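Relatos breves | Oficina | Lecturas de café

El canal de los cumpleaños
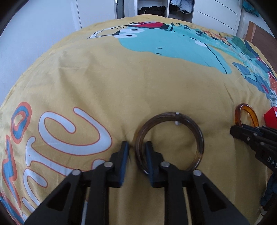
Una pulsera, todavía con su etiqueta, sobre una colcha amarilla.

A ver, yo fui la que votó a favor de Cotent. Lo digo ya para que no me lo saquéis luego en los comentarios, que os conozco. En Stukorwood éramos 45 personas que nos comunicábamos por correo, a gritos por el pasillo y con papelitos pegados en la nevera, y a mí me pareció maravilloso que por fin nos pusieran un chat de empresa como es debido. Con sus canales, sus hilos, sus caritas y su puntito verde al lado del nombre.

El puntito verde, madre mía.

Nos lo presentó Myrtle Gallagher, la directora de operaciones, una mañana de noviembre con la calefacción estropeada y todo el mundo con el abrigo puesto. Myrtle llevaba nueve años en la empresa y hablaba un español estupendo, salvo cuando se ponía nerviosa, que entonces decía «literalmente» cada tres palabras.

—Literalmente vamos a dejar de mandarnos correos —anunció.

Aplaudimos. Yo la que más, creo que por entrar en calor.

La primera semana fue una fiesta. Alguien abrió un canal para recetas y otro para quejarse del microondas. Thibodeaux, el de contabilidad (se llamaba de otra manera, pero se puso Thibodeaux de alias porque había pasado un verano en Luisiana y no lo superaba), abrió uno dedicado a los pájaros que veía desde su ventana. Tenía 23 suscriptores. Yo era una de ellos y no me arrepiento, hubo una abubilla preciosa.

Y luego estaba el canal de los cumpleaños, que es adonde voy.

Lo abrí yo para organizar el regalo de Myrtle. Lo llamé «inventario-tóner», que me pareció el nombre más aburrido del mundo, e invité a todos menos a ella. En diez minutos ya había opiniones. Que si una planta, que si una planta no porque se le mueren, que si un bono para un balneario, que si eso es decirle que la vemos estresada. Marisa, de ventas, propuso una cafetera y Julián, de soporte, le contestó que la cafetera la quería él. Se ofendieron. Abrieron un hilo para ofenderse mejor.

Entonces a alguien se le ocurrió comentar lo del proyecto Lidov.

Lidov era el cliente grande, el que nos tenía a todos sin dormir. Y como en aquel canal no estaba Myrtle, la gente se soltó. Que el calendario era un disparate. Que en la última reunión había dicho que sí a todo. Que se le notaba que no había leído el anexo. Yo escribía «chicos, el regalo» de vez en cuando, y me ponían una carita y seguían a lo suyo.

Llegamos a 159 mensajes en una tarde. De tóner, ninguno.

A las siete yo estaba ya en el autobús, apretada contra una señora con un carrito, y me vibró el móvil. «Myrtle Gallagher se ha unido a inventario-tóner».

No sé si habéis notado alguna vez cómo se os va la sangre a los pies en un autobús lleno. Miré la pantalla. El puntito verde estaba ahí, verde, verdísimo, y debajo ponía «Myrtle está escribiendo». Luego dejaba de ponerlo. Luego otra vez. Me bajé dos paradas antes, no sé para qué, como si desde la acera pudiera arreglarlo.

Por lo visto los canales eran abiertos si no marcabas una casilla. Yo no marqué la casilla. Yo ni vi la casilla, qué casilla ni qué casilla.

Llamé a Julián.

—¿Se puede borrar un canal entero?

—Puede quien administre la cuenta.

—¿Y quién la administra?

Hubo un silencio larguísimo.

—Myrtle —dijo.

Volví andando a casa con el teléfono en la mano. Hacía un frío horrible y yo iba redactando disculpas en voz alta, unas muy dignas y otras bastante lamentables, en una incluso le echaba la culpa a la calefacción. Cuando por fin entró el mensaje estaba buscando las llaves y se me cayó el bolso por las escaleras, rodando, con todo.

Lo leí sentada en el primer escalón.

«Buenas noches. He venido porque literalmente no queda tóner. Ya que estoy: tenéis razón con el calendario de Lidov. Mañana los llamo y pido 24 días más. El anexo sí lo leí, es que es malísimo. Prefiero la cafetera».

Durante un rato no contestó ni un alma. Cuarenta y tantos adultos mirando el móvil en sus casas, me imagino, con la cena enfriándose. Y al final apareció Thibodeaux, bendito sea, con una foto borrosa de un petirrojo.

Myrtle le puso un corazón.

Compramos la cafetera. El canal sigue abierto y sigue llamándose igual, y de vez en cuando entra alguien nuevo y pregunta, muy educado, cómo se pide un cartucho. Julián todavía no le habla a Marisa más que por hilo.

Utilizamos cookies propias y de terceros para mejorar tu lectura. Aceptar | Configurar

Contacto | Todos los derechos reservados | Volver arriba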